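Spicebush season ends with a full pantry in Rokholm

2025-11-11

If you have walked past the bakery on Mill Street in Rokholm any morning this past month, you'll have caught the smell before you saw the line. It's a warm, peppery, slightly lemony smell, a little like allspice and a little like something you might find in your grandmother's linen closet, and it comes from a small red berry that grows wild along most of the creeks in this county. The berry is spicebush, and this fall the town has gone rather sweet on it.

The Rokholm food co-op announced this week that it has finished drying and packing the season's berries, and that the jars will go on its shelves Saturday morning. Members and neighbors brought in over 500 pounds of fresh fruit between Labor Day and the middle of October, far and away the most the co-op has handled since it began buying the berries from local landowners. Anyone who has picked spicebush will know what kind of patience that takes, because the fruit is no bigger than a small bean and the birds want it every bit as much as we do.

For those who haven't met it yet, spicebush is a native shrub, a loose and leggy one, that likes to keep its feet damp and its head in the shade of taller trees. It puts out tiny yellow flowers in early spring, often before anything else in the woods has bothered to wake up, and by July the female plants are hung with hard green berries that turn bright red as summer winds down. Scratch a twig and you'll get the scent right away. The leaves and twigs make a pleasant tea, and the dried berries can be ground up and used wherever you might reach for allspice, though they have a sharper edge and a bit of a floral note that allspice does not.

The good news for local kitchens is that people have been getting very inventive with them. Gape, the little bakery behind all that good smell on Mill Street, started with a plain spicebush shortbread two winters ago and now has nine items on its fall board that use the berry one way or another. There's a pear and spicebush hand pie (gone by ten most mornings, so do get there early), a dark gingerbread, a sticky bun with a glaze that has just a pinch of ground berry stirred in, and a rice pudding sold in paper cups that has become the after-school snack of choice for half the middle school. The bakery also keeps a shaker of spicebush sugar next to the cinnamon on the coffee counter, and it has had to be refilled so often that a second shaker joined it last week.

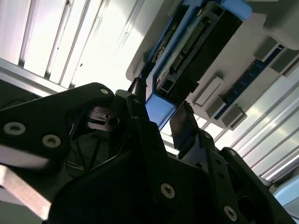
Silver hex-socket screws on black plates, with ribbed white ceiling panels overhead.

Over at the Zokwood orchard, on the north road, the berries have found their way into the cider. The orchard presses a blend of its tart and sweet apples, and a small part of each batch is warmed gently with cracked spicebush, strained, and bottled for the farm stand. It's sold in half gallons only, and the orchard is asking folks to bring back their clean empties if they can. The spiced cider is good cold, but on a raw afternoon it's a lovely thing to heat on the back of the stove with a strip of orange peel, and we can report that the kitchen at this paper has smelled wonderful all week as a result.

The orchard has been serving it alongside cider doughnuts rolled in the same sugar Gape uses. The doughnuts will be made through the weekend before Thanksgiving, after which the fryer gets its winter rest and the stand switches over to apples, cider, and jarred goods.

Up on Cirberg, where the soil is thinner and the creek runs fast, the shrubs ripened late this year and the fruit came in smaller but noticeably stronger. The co-op kept those berries separate for the first time. They've been packed under their own label, and the staff suggest starting with half of what a recipe calls for and tasting as you go. Several of the town's cooks have already said they prefer the hill berries for meat, in a rub for pork shoulder or tucked into the pot with venison and a few juniper berries, and like the gentler creekside fruit better for cakes and custards. It's a bit like having two kinds of pepper in the house — you can get by with one, but it's nice to have the choice.

A few practical notes, as we get a good many questions about this every fall. The berries are oily, and while that oil is where a lot of the flavor lives, it also means they can turn stale if they're left out in a warm kitchen. The co-op dries its fruit slowly on racks and then keeps it frozen until it's time to pack. At home, the jar belongs in the freezer, where it will hold its flavor nicely until next year's crop. Grind only what you need. A coffee grinder does the job well enough, although you'll want one set aside for spices unless you're fond of peppery coffee, and a mortar and pestle is perfectly fine if you don't mind a coarser result.

Jars hold an ounce and a half and cost $9 for the creekside berries. The Cirberg jars are the same size and the same price, though there are fewer of them, and the co-op is asking that each household take no more than two until everyone has had a chance. A leaflet with 20 recipes from members will be tucked into the bags for free while copies last. We had a peek at it, and the ones we've marked for ourselves are the baked squash with browned butter, the poached quinces, and a very simple vanilla ice cream with cracked berries steeped in the milk.

There is also a tasting planned for those who'd like to try before they buy. It will be held at the co-op on Saturday from ten until two, with samples of the cider and the gingerbread, a pot of spicebush tea, and a squash soup that last year ran out well before noon. The cooks have promised a bigger pot. Admission is free, and there's parking behind the building and along the church side of the street.

Gardeners may like to know that the co-op is also taking orders for young spicebush plants, to be picked up in spring. They'll come in pairs, one male and one female, and you do need both nearby if you want fruit. A pair costs $26. They're slow to get going and will want watering through their first couple of summers, but deer mostly leave them alone, and the yellow leaves in October are a real pleasure even in a year when the birds get to the berries ahead of you. Plant them somewhere you pass often, near a back step or a gate, where you can reach out and crush a leaf on your way by.

Picking on town land is closed for the season. It opens again in September, and the same rules will apply as this year: take only what you can reach from the trail, leave plenty on every branch for the thrushes, and don't break the stems. Landowners who have a good stand of spicebush and would be willing to let pickers in next fall can leave their details at the co-op's front desk, or drop a note in the box by the door after hours.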